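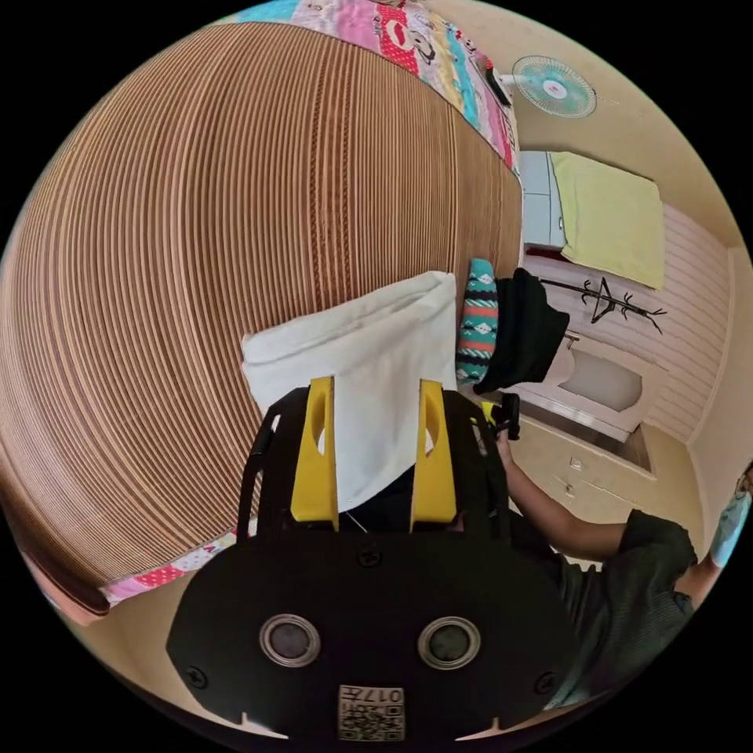

What goes in a linen record? One cloth item, where it ended up, and what it was lying on or near when you wrote it down.

Orell Linens, readme

Notes on the bedroom part of the set. Folding, stacking, making up beds, putting towels back. Kitchen cloths are in the Rolland folder, don't mix them please.

Last edit 7 April 2018, Séverine Millet

What's in it

124 records, one text file each. 16 rooms. Bedrooms only, the hallway closets got dropped in December because half the shelves had no names.

Fields

item: cloth, towel, sheet, quilt, mat, pillowcase, other
state: folded, half folded, flat, heap
color: plain words. "pale yellow" is fine, "buttermilk" is not
on: bed, ledge, cabinet, chair, floor, rail
note: free text, keep it short

Sleeping mats

Woven mats (bamboo, reed, we don't try to tell which) count as bedding. Use item: mat. If the mat is bowed up into a dome over the bed, put state: flat and write "bowed" in the note. I know, not great. Changing the state list means redoing 66 files and I'm not doing that again.

Quilt under a mat gets its own record even if only a strip shows. Patchwork: list the main colors, then "patchwork". So pink, red, light blue, white, patchwork. Polka dots and cartoon figures go in the note.

Towels and small cloths

Folded towel over a ledge is on: ledge, state: folded. Fringe goes in the note if there is one. Small white cloths are just cloth, don't guess at hankerchief or napkin. A corner flopped over is still folded. Two corners, half folded.

Things we leave out

Wall fans, cords, clips, the cabinets themselves. A cabinet only matters when linen is on it or in it.

Known problems

- 4 rooms have no color for the sheets
- "tan" and "light brown" used for the same mats, depends who typed
- Arna files use "shelf" where everyone else has ledge, fix by hand
- some notes are in French, sorry, will translate
- towel sizes are missing everwhere, we never measured

Using it

Unzip, keep the folder names. The Dolix sheet reads the files in name order so don't rename. Corrections: send me the file name and the line, not the whole folder.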